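Visit to the Zernero pottery works, Faltik
Posted 23 March 2020

The Zernero works sits at the bottom of Faltik, past the rail crossing, in a long brick building that used to be a cannery. Tours run on weekday mornings and have to be booked by phone. Ours had 6 people on it and lasted two hours.

You start in the clay store, where the body arrives in plastic-wrapped blocks on pallets. It is grey when it comes in and fires to a warm off-white. The guide let us press a thumb into an offcut. Next door is the slip room, which is noisy, and most of the explaining was done in the corridor afterwards.

Cups and mugs are slip cast. The moulds are plaster and get thrown out once the detail goes soft. Plates are made on a jigger, a spinning head with a shaped arm that comes down on the clay. The man running it had a stack of boards beside him and didn't look up. Handles are pulled separately and stuck on with slip while both parts are leather hard, and the join is wiped with a damp sponge.

The big kiln is a Matsuda, electric, bought second-hand. It holds 1,490 pieces when it is packed for mugs and fewer for plates. We couldn't go near it as it was still cooling. Firing takes most of a day and the door stays shut for another day after that.

Glazing was the part I had come for. Colours are mixed on site and each batch gets a test tile, which goes on a rack along the wall. There were 181 tiles on the rack according to the sign. The current range is called Evero and comes in soft colours, with a satin finish that shows fingerprints when it's new. 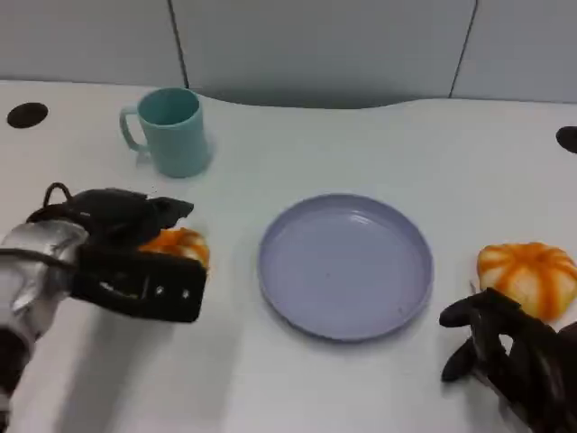 Seconds are sold from a room off the loading dock, open after each tour. Most faults are pinholes or a bit of glaze missing near the foot. I bought 3 side plates and a small jug with a crooked lip. Payment was cash only, and the nearest machine is back up at the station.

Wear closed shoes, the floor is wet in places. There is no café, but the bakery opposite the crossing does a decent meat pie. Parking is on the gravel — turn in before the gate, as the main driveway is kept clear for trucks.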